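Unit 6: When the Fingers Close on Nothing

Reading before Friday: the Wovlow fault log, pages 1 to 15.

The case comes from the Dovavach packing line. A two-finger gripper with rubber-like pads was set to pick flat cartons at 62 newtons. After 2000 cycles it began reporting "grip complete" with no carton held. The line ran on for around 600 more cycles before an operator stopped it.

Cause: the controller took finger position as proof of grip. The pads had worn, the fingers traveled a little farther, and the limit had been set too loose to notice. There was no force check at all.

For the lab we use a hand-held gripper. Look at the pad faces with the fingers wide open, before any grip is tried. 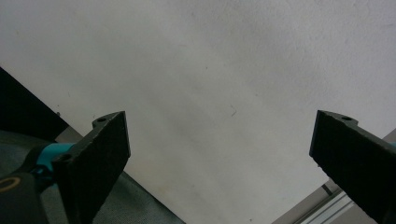

MacLeod objects that a force check would have failed too, as a worn pad can still press hard against its partner and give a good reading. The point is fair. Force and position have to be read together – a high force at full travel means the pads have met each other.

Safety: keep your own fingers out of the gap during closing tests. Stop if a pad lifts at the edge.

Write up for next week: which single alarm would you add to the Zilteck controller, and at what point in the cycle should it trip?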